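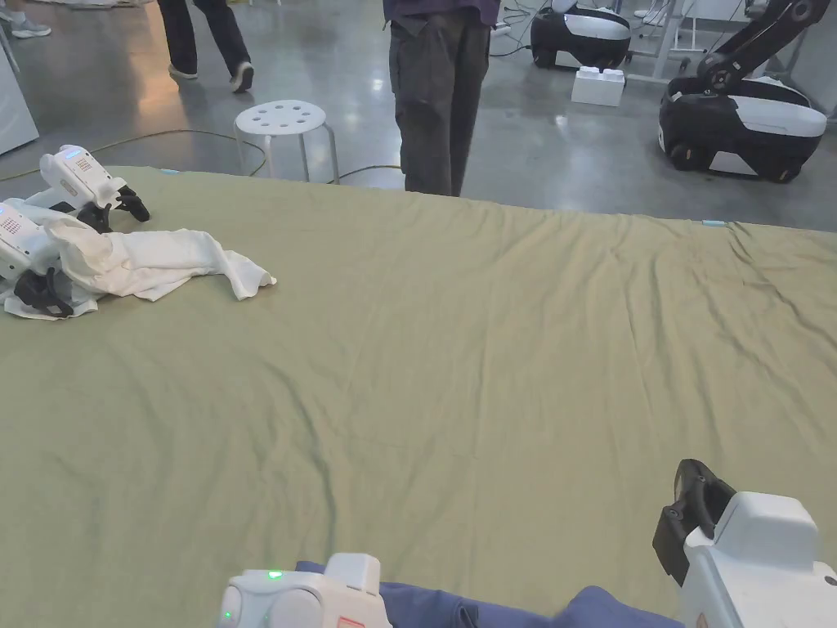
The Long Way Round to a Good Set of Teeth

Print this article | E-mail this article

Mavis Quintanilla keeps a jar of buttons on her front desk, and if you sit in her waiting room long enough you will end up with your hand in it. Children sort them by color. Grown men coming in for a root canal turn one over and over between finger and thumb and don't seem to know they're doing it. She has run the dental lab and denture clinic on the lower end of Calloway for most of her working life, and the jar was there before she was, left behind by the tailor who had the place first.

I went to see her on a Tuesday, early, when the plaster was still being mixed and the radio hadn't been turned up yet. I had expected to talk for half an hour about dentures. I left after lunch, with a sandwich inside me and a good deal more respect for the lower jaw than I'd come in with.

"The upper is easy," Mavis told me, and then she laughed, "well, I say easy. The upper has the whole roof of your mouth to hold on to. It sits up there like a cup on a wet saucer. The lower has a little horseshoe of gum and a tongue that wants it gone."

She trained as a technician first, in the back room, making other people's teeth for patients she never met. She would get a plaster model, a shade number and a slip of paper, and a week or two later out would go a set of teeth in a box. It bothered her, she said, that she never got to see them smile. So she went back to school in her thirties, with a baby on her hip some evenings, and qualified to fit dentures herself. These days she does both halves of the work, and on a good week she can take an impression on the ground floor, carry it up the stairs and be setting teeth in wax before the kettle has boiled.

Search this site Enter keyword Go

The workroom upstairs is where her two technicians sit. Urmas Org has the window bench, by right of long service, and Tavion Villanueva has the one by the sink, which he says is warmer anyway. Urmas sets teeth. He will tell you that a row of perfectly straight ones looks like a piano, and that what people want, when they think about it, is their own teeth back with the small crookedness left in. He asks every patient for an old photograph, a wedding or a school dance or anything with a smile in it, and he props it against the lamp while he works. One woman brought in her driver's license and he sent her home to look for something happier. 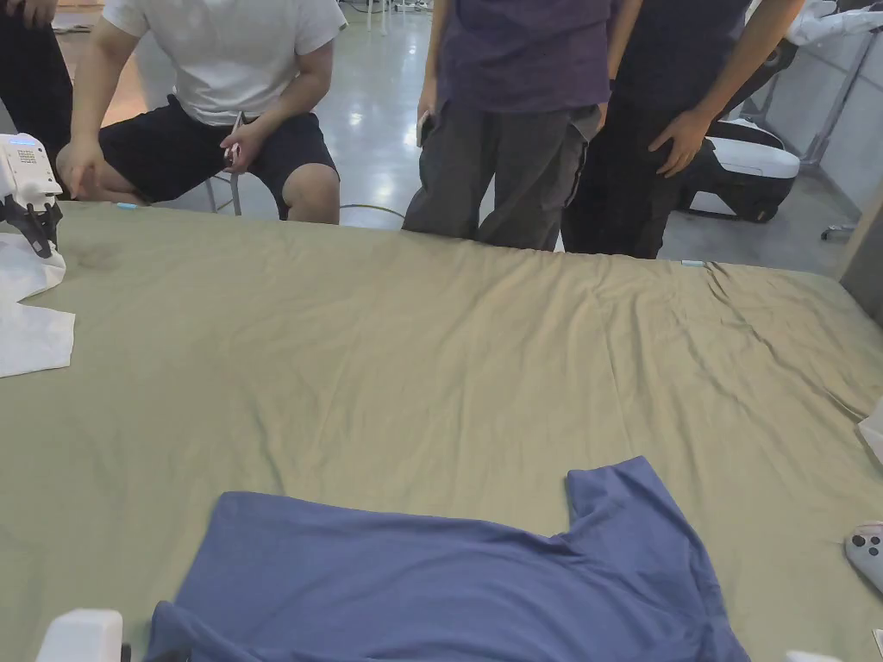
How long should a set of dentures last?

Mavis tells her patients to expect several years from a well-made set, but to come in once a year all the same. The gums and the bone under them go on changing shape after teeth are lost, so a denture that fit nicely at first will slowly begin to rock, and it can often be relined long before it needs replacing.

That yearly visit is the thing she would shout from the rooftops if she could. People put up with so much, she says. They stop eating apples, then they stop eating steak, then they stop going out to eat at all, and when they finally come through the door they apologize for bothering her. Rezaul Khondokar, a retired bus driver who was kind enough to let me sit in on his appointment, had been chewing on one side for so long that he'd forgotten there was another. He had been getting by with drugstore paste and a good deal of patience. Mavis found the sore spot with a dab of white cream, took the denture away for a few minutes at the polishing wheel, and brought it back. He bit down. He bit down again. Then he asked whether corn on the cob was out of the question, and they had quite a long conversation about that (cut it off the cob to begin with, small bites, both sides at once).

She has a few house rules that she hands out to everybody. Take them out at night and let the gums rest. Keep them in water, never hot water, because hot water can warp them. Use a soft brush and a mild cleanser, and leave the ordinary toothpaste for people with ordinary teeth – it scratches. Put a folded towel in the sink while you clean them, in case they slip. And please don't try to mend a crack with glue from the garage. Tavion has a drawer of those.

Tavion does most of the repairs and nearly all of the digital work. The clinic bought a mouth scanner in August, after a lot of back and forth over the price, and he took to it at once. Urmas has not. The two of them argue about it most days, in a friendly sort of way, Tavion holding up a design on his screen and Urmas peering at it over his glasses and asking where the bite is. Mavis sides with whoever is closest to finishing. She still takes her full-denture impressions the old way, with a tray and a bowl of pink putty, and she talks the whole time she's doing it so that people will forget to gag.

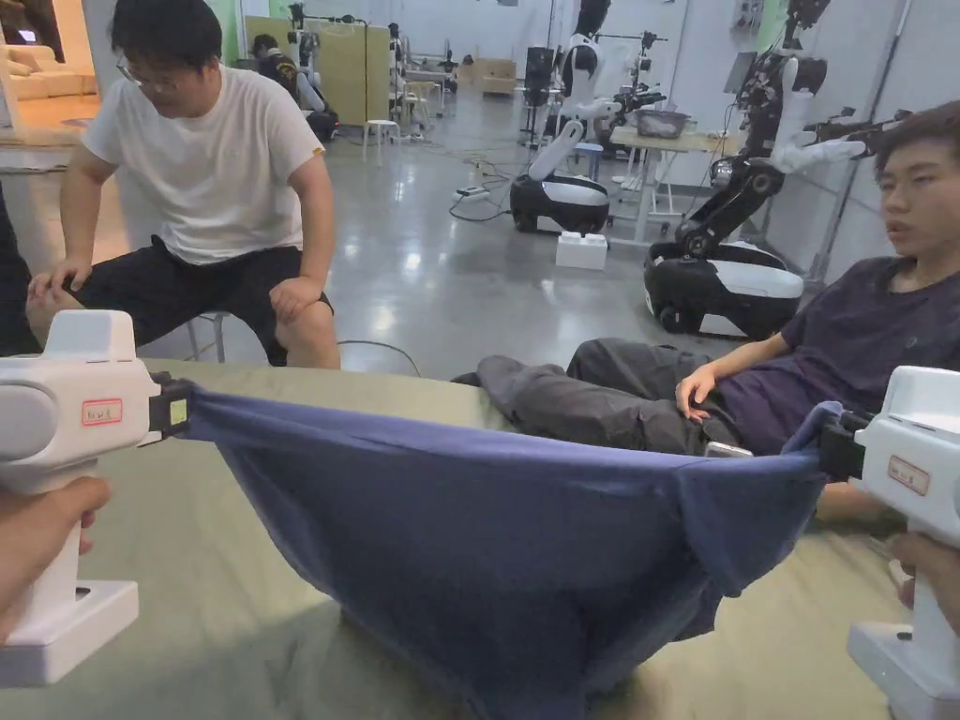
Hands at work, mid-morning.

Across the street is Oluwaseun Wike, the dentist who sends her most of her patients, and on slow afternoons he walks over with his coffee. He told me he likes to bring Mavis in before the last teeth come out, whenever there's time, so that she can record how the person bites and how the lip sits. It makes the new set easier to get right, and it gives the patient somebody to be cross with besides him. He also reminded me, and asked me to put it in, that having no teeth of your own doesn't let you off seeing a dentist. There are still gums and cheeks and a tongue to be looked at.

I asked Mavis what she would do when she retired, and she said she'd like to sleep late and learn to bake bread. Then the phone rang. A man had dropped his lower plate on the bathroom tile and was due at his granddaughter's recital that evening, and could anything be done? She told him to bring all the pieces, even the little ones, and called up the stairs for Tavion to clear his bench.

Print this article | E-mail this article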